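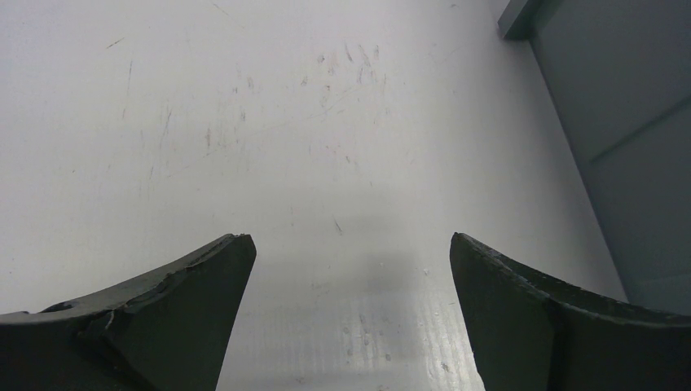 Subject: Re: [sourdough-l] Rye starter gone flat in the cold
Date: Fri 1 February

Hi all,

Trollesthorpe baker wrote:
> I've been keeping a rye starter since the fall and it was going great
> guns until the weather turned. Now it takes all day to do anything and
> smells like nail polish remover. My kitchen sits at 60 degrees most
> mornings. Do I throw it out and start over? Also does anyone have an
> opinion on the flour from Urik? It's the only whole rye my store carries.

Please don't throw it out! Mine did the very same thing two winters ago and it's sitting on top of my fridge right now, fat and happy. That nail polish smell is a hungry starter, and 60 is pretty chilly for rye, so I'd work on both things.

What I did was cut way back on how much old starter I kept. I used to save half the jar (I hated dumping it) and then wonder why it was always starving. Now I keep a spoonful, maybe 7 grams, and give it 40 grams of rye and the same of water, a bit warmer than my hand. It looks like a silly little smear when you start. Give it a few days of that before you judge it, and don't go by the clock, just feed it when it has domed up and is starting to sag in the middle.

For warmth I tried the oven with the light on, which works fine until somebody preheats for frozen pizza. We lost a good jar that way. Then I used a picnic cooler with a bottle of hot tap water next to the jar, and that's still what I do on really cold nights. I know some folks on here swear by the Sendinix proofing box but I've never tried one and can't tell you if it's worth the money.

On the Urik rye – I've been through 2 bags and I like it okay. It's coarser than what I was used to and drinks up more water, so if your starter looks like modeling clay, loosen it up a little. The second bag seemed a touch darker than the first but the bread came out the same. If you can get to El Ouafi, the little grocery with the green awning, they scoop rye out of a bin in back and it's fresher. Go early in the day, they run out.

Oh, and somebody asked last week about caraway and I never answered. I toast mine in a dry pan and put it in with the salt. My family would like me to use half as much. I have not listened.

Let us know how the jar does, and what you've got it living in. Is it glass? I have a crock that is very pretty and stays cold forever, and I quit using it for starter in February last year. It holds wooden spoons now.

Off to shape a couple of loaves before they get away from me – more later if I remember what else I was going to say about scalding the flour.

Happy baking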